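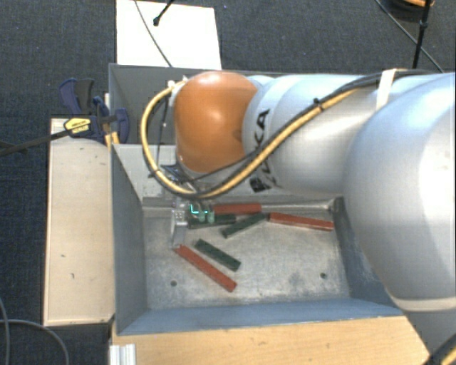 Packing and Storage Basics
Handout 3: Open metal bins
Instructor: Snežana Dumitrescu

Read this before the bench session. Bring your own tape measure and the record sheet from Handout 2.

Inspecting a bin
Start with the rim. A flat rim should stay flat all the way along, with no burrs. Run a gloved hand down each wall, then look at the floor of the bin. Scuffs and faint scratches are normal wear and don't need to be written up. Dents deeper than 3 mm do. If there are holes in the floor, note where they are and keep small parts out of that bin or put down a liner.

Sloping walls
A bin with sloping walls is narrower at the floor than at the rim. Always measure at the floor. In the Medeiros exercise, the rim is 85 cm long and the floor is 42 cm. Work out how many 12 cm boxes fit in one row on the floor. Most people use the rim figure the first time and get seven - the right number is three, with 6 cm left over.

Loading
Long pieces go in first, flat on the floor. Don't lean them on a sloping wall, as they slide. Leave finger room at both ends.

Record sheets go to Marcelino Siqueira by 11/2/22.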